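07/01/2026

First entry in the new notebook, well, file. I'm typing these now so I can search them later!
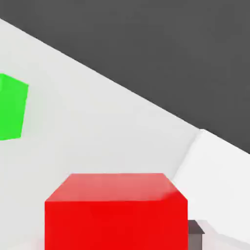 ## Morning pages, sort of

Up before the alarm and did the sitting practice from the Ekden course. You pick one feeling, you let yourself have it on purpose for a few minutes, and then you let it go. I picked irritation (easy, the neighbor's leaf blower was already going) and I got so into being irritated that I forgot the letting go part and went and burned my toast. Second try went better. I did calm, and then bored, and bored was weirdly restful.

Zorica Stojanović leads the calls and she keeps telling us to stop grading ourselves. I wrote that on a sticky note and then caught myself deciding whether my handwriting was good enough for the fridge. So, yeah. Work to do.

We're on lesson 3 of 16 and I've already read ahead to lesson 7, which she specifically asked us not to do. Lesson 7 is the one about old promises. You write down the things you swore to yourself as a kid and see which ones you're still obeying. I came up with "never ask for help twice" in under a minute, and then I had to get up and wash dishes for a while.

## Lunch with Pirmin

Pirmin Lehner thinks the whole thing is expensive journaling. He said it nicely, over soup. He did a weekend with the Ackah people years ago, over in Randton, and came home with a binder he has never opened since. I told him mine doesn't come with a binder and he said give it time.

I got a bit defensive, and what I'd like to remember is that I noticed it while it was happening. My shoulders went up and my voice got that teachery sound. Usually I only catch that at night in bed, replaying it all. I took a breath, asked about his sister's move, and we had a really nice hour after that! He paid, too. I owe him one.

He did ask one good question, which was what I want out of it by the end of January. I said "more patience" and he said that's what people say when they don't know. Rude. Probably fair. I'm going to think about it before the next call.

## Tonight

Skipped the evening exercise, did the dishes again (dishes are apparently my spiritual path), and called Mom. Talked for over 2 hours, mostly about her knee and whether she should repaint the hall. I didn't try to fix anything. I just listened, and she sounded lighter by the end, or maybe I did.

For tomorrow:

- redo the irritation exercise, with the letting go this time
- write a real answer to Pirmin's question
- stay OUT of lesson 8
- buy bread

Going to bed. The leaf blower guy had better sleep in.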